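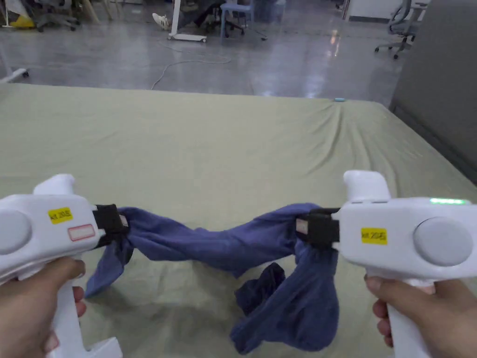

Folding with Yu-na Nam

I'd barely got my shoes off before Yu-na Nam was talking about pillowcases. She runs the laundry classes at Kemeys, and I'd gone along with a list of proper questions that I more or less abandoned after two minutes. She's very easy to talk to, and she has Opinions.

"People fold on their knees in front of the telly and then wonder why the pile leans over," she told me. "Use the bed! It's the biggest flat thing most of us own."

I asked whether a table would do just as well. She likes a table for anything with sleeves (a bed gives too much, she says, and the sleeve wanders off under the body while you're busy with the collar). For towels, pillowcases and odd bits of cloth she goes back to the bed every time. She puts a plain sheet on it first, something pale, so she can see the edges of what she's folding.

And what about things that come out of the machine twisted up like rope? I have a whole drawer of those, I'm sorry to say.

"Don't pull it tight," she said. "Everybody pulls. Pick it up by two corners, let the middle hang, give it one shake and put it down again. If it's still twisted you've got the wrong corners."

I tried this at home on a bath towel and had the wrong corners four times running, but the fifth go was lovely.

We moved on to clothes, and she got properly animated. Her rule with a crumpled top is to find a sleeve before you do anything else.
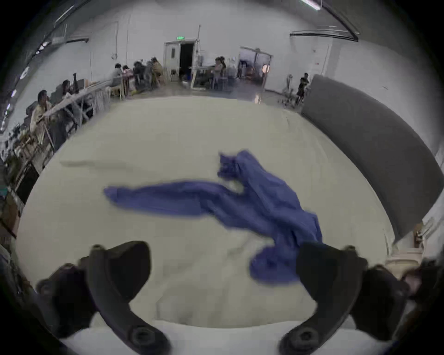 Once you've got one sleeve lying out straight, she says, you know where the shoulder is, and from the shoulder you can work out the rest. She smooths outwards from the middle with a flat hand and leaves the hem till last. I've always started with the hem. She was quite kind about it.

She learned all this at the Stundberg, a guesthouse with 13 bedrooms where she did the linen for years. "You'd have the sheets done by eleven or you'd hear about it," she said, laughing. She started teaching in April, and the first class was her sister and a man who thought he'd booked for ironing. He stayed, and he still comes.

I had to ask about the folding boards you see everywhere now. She owns one, a Clumus, and uses it to keep the door open.

Her next course will be about airing cupboards, and she's already worried she won't fit it all in. "I could do an hour on shelves alone," she said, and I believe her.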